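Carry-on only for two weeks in Vatcombe, am I nuts?

ramblin_rasha
Posted 7:40 am
Ok so fare dropped again, basic economy, no checked bag. 14 nights. Booked it before I thought about luggage lol. Bag fee is 50 each way which is half what I paid for the seat. Room at the Stamstead has a nightstand and a closet rod, no dresser. Anyone done this? Need real numbers not "pack light"

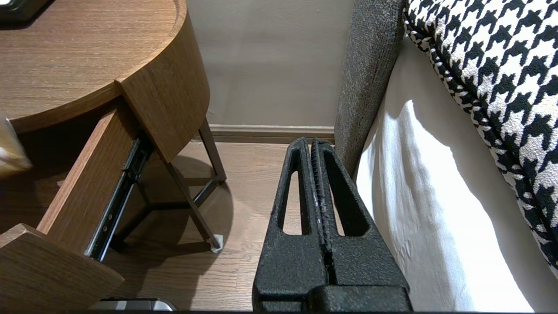
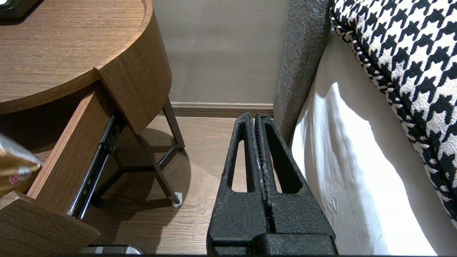 Round nightstand, wood floor

hazem_c
Posted 7:58 am
Did it in January. One bag, 5 shirts, washed in the sink. Fine. Don't pay the fee.

tightseatpitch
Posted 8:15 am
Fine in January maybe. Summer there is humid, nothing dries overnight. I ended up wearing damp socks to the ferry. Pay for the bag ONE way, the way home. That's when you have stuff.

hazem_c
Posted 8:21 am
Or don't buy stuff

tightseatpitch
Posted 8:22 am
ok grandpa

LuongNghia
Posted 9:04 am
Check the weight limit too, not just size. They weighed mine at the gate on the way back and not on the way out, no idea why. Guy in front was wearing three jackets. Also if you add the bag at the airport its way more than adding it online, do it the night before at the latest

ramblin_rasha
Posted 9:30 am
Wait they weigh carry ons?? The confirmation email says nothing about that

LuongNghia
Posted 9:41 am
Fare rules, very bottom. Small print

amarachi_a
Posted 11:12 am
Disagree with everybody, just use points. I had 2465 left over from a canceled trip, not enough for anything decent, and a bag was 1000. Took two minutes. Look under "extras" not "redeem", the redeem page only shows flights

hazem_c
Posted 11:20 am
That's a terrible rate for points

amarachi_a
Posted 11:26 am
They were expiring. Terrible rate beats zero

ramblin_rasha
Posted 12:05 pm
Just looked, I have some points from last year, forgot completley. Going to do the bag home with those and carry on only going out. Still need a laundry place near the Stamstead if anyone knows one

LuongNghia
Posted 12:33 pm
Two streets back from the harbor, next to a bakery. Closes early, bring coins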